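Chapter 7
Comparing Two-Finger Grippers

Learning goals
After this chapter you should be able to:
State what a grip test measures and what it leaves out.
Set up a fair comparison between two grippers that share the same fingers.
Inspect gripping pads and record their condition in a form another person can use.
Decide when a set of results must be thrown out.

Key terms: jaw, pad, parallel grip, pivot, slip load, cycle count, backlash, wrist camera

7.1 Why comparisons go wrong

A gripper is usually chosen from a data sheet. The data sheet gives a closing force, a stroke and a mass, and each of these numbers is measured on a new unit with new pads. A gripper in use is a different machine. The pads wear, the pivots loosen, and the jaws no longer meet along their full faces. Two grippers that differ by a small margin on paper may trade places after a month of work.

The test series used in Chapters 7 through 9 was run at the Skurham teaching lab by Oskari Keskinen and Funmilayo Fashola. It compared two hand-held tools, the Larnotetti and the Clulorance, over 3000 closing cycles each. Both tools close two fingers on an object from opposite sides. The fingertip blocks were made to the same drawing so that differences in the results could be traced to the mechanism and the pads.

The first report of the series ranked the Clulorance higher. The ranking was withdrawn. At cycle 1154 the pads on the Larnotetti had been replaced, and the pads on the Clulorance had not. Slip loads recorded after that point compared a fresh surface with a used one. The error was found by Brayan Tello, who was checking the pad log against the camera record for another purpose.

7.2 The pad as part of the gripper

The pad is the only part of the gripper meant to touch the object. Its friction, thickness and stiffness enter directly into the slip load, yet it is often treated as a supply item and left out of the record. In this book the pad is a component with its own serial number and its own cycle count.

Wear on a layered pad tends to begin at corners and free edges, where a layer can lift. A lifted flap has two effects. It reduces the area of firm contact, and it may touch the object before the rest of the pad does. The second effect matters most with light objects, which can be pushed or turned before the jaws close. Inspection should therefore be made with the jaws open, from a fixed viewpoint, and against a plain surface.

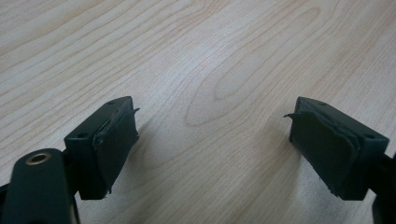 Figure 7.1. Open jaws over a wooden tabletop, viewed from the tool's camera. Note the projecting flap at an upper corner of each pad.

For each pad, record lifted corners, separated layers and loose material as three separate entries. A single grade such as "fair" or "worn" cannot be compared between observers. When Fashola and Xuân Khổng graded the same 18 pads on a five-point scale, they disagreed on seven of them. With separate entries they disagreed on one.

The pivots are inspected next. Hold the tool body still and press each fingertip block sideways with a force gauge. Movement before the gauge reading rises is backlash, and it is recorded for the left and right fingers separately. Do not average the two values.

7.3 Order of work

The sequence below is used for every comparison in this part of the book.

1. Assign pads to both tools from the same batch.
2. Inspect pads and pivots and save one camera view with the jaws open.
3. Measure slip load on the steel test bar, five pulls per tool.
4. Run the block of closing cycles.
5. Repeat steps 2 and 3 before anything is cleaned, trimmed or tightened.

Step 5 is the one most often broken. Trimming a loose flap takes a few seconds and changes the contact area. If a pad is trimmed or replaced, start a new series for both tools. In the Skurham work this was done at cycle 1305 of the second run, and the earlier data are reported under their own heading in Section 8.4.

Section 7.4 derives the slip load for a flat pad in full contact. Section 7.5 extends the result to a pad that touches along only part of its face, following the method of Jaramillo.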